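3.2 The open-day session

The second set of observations comes from an open day held at the Cestwood site in August. Visitors were shown the simulated kitchen on a large screen and were free to watch for as long as they liked. The session was run by Tavion Ostrowski, who had also prepared the kitchen model for the bench study described in Section 3.1. Figure 2 gives two views of the kitchen as it was rendered for this session.

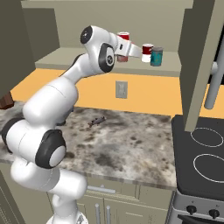
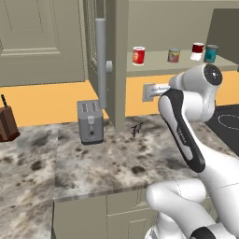

Figure 2. The simulated kitchen used at the open day, with the white arm and the shelf of cans. The toaster is visible in the second view only.

The demonstration ran from ten in the morning until four in the afternoon, with a break at midday while the software was restarted. Each showing followed the same order. The presenter named a task, let the simulation play without comment, and then asked people what they thought the arm had been trying to do. Only after that did he read out the instruction the arm had been given. We kept this order because visitors at our earlier Tukow event had tended to repeat the presenter's words back to us.

Attendance over the day was 756, as recorded by the door counter. This figure includes people who came to see other exhibits in the building and walked straight past ours. Visitors could leave comments on paper slips or through a form on a tablet, and both kinds were typed up the following week. The comments ran to 3,941 words in total after we had removed names and blank entries. Two of the authors sorted them separately and then met to settle the differences.

The most common remarks were about speed. Many visitors found the arm slow, and several asked whether the simulation was being played at its normal rate – it was. A smaller group said that the slowness made it easier to guess what would happen next. Parents with young children stayed longest, and it was usually the children who offered the first guess.

Remarks about the kitchen itself were less expected. People asked why the doors and handles had been included if the task did not involve them, and whether the arm could see the whole room. One visitor wrote that she would never keep cans within reach of a cooker. We had planned no question on layout, so these comments are reported here without any count.

There was some confusion between the simulation and the physical arm in the Calloway laboratory, which was open on the same day. At least a few of the written comments clearly refer to that machine, and we left them out where we could tell. Where we could not, they were kept and marked as doubtful.

The showings were stopped twice by faults in the display link. On both occasions the presenter carried on by talking through the task from memory – a change from the set order, and answers collected during those two showings are therefore treated separately in Section 4.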